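9 de março

Passei a manhã a cortar tecido para as bolsinhas de lápis. O molde da Hudik veio sem margem de costura, por isso redesenhei tudo em cartolina com mais 1 cm de cada lado. Cortei 27 pares, metade em algodão às riscas, metade na sarja azul que sobrou das cortinas. A entretela colou mal na sarja – tive de passar duas vezes com o ferro no máximo e um pano húmido por cima.

Depois do almoço, os fechos. Os de 20 cm são compridos demais para este molde, cortei-os e rematei a ponta à mão. Parti uma agulha 100 no terceiro e mudei para o calcador estreito. Ficaram cinco bolsas prontas, uma delas com o forro torcido, que vou descoser amanhã.

O Bohdan Zhuravel ligou por causa da feira de abril. Quer também estojos para agulhas de tricô, mas disse-lhe que só depois de acabar isto. Falta encomendar linha à Stetsiuk, cor 163, dois carrinhos. A bobine da máquina anda a prender outra vez – limpar e pôr óleo antes de continuar.

Deitei-me cedo.

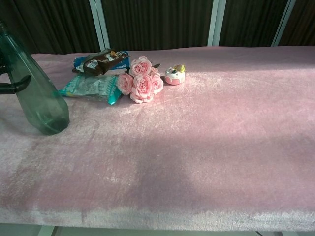
Garrafa verde e bolachas Oreo na mesa, sobre a manta cor-de-rosa.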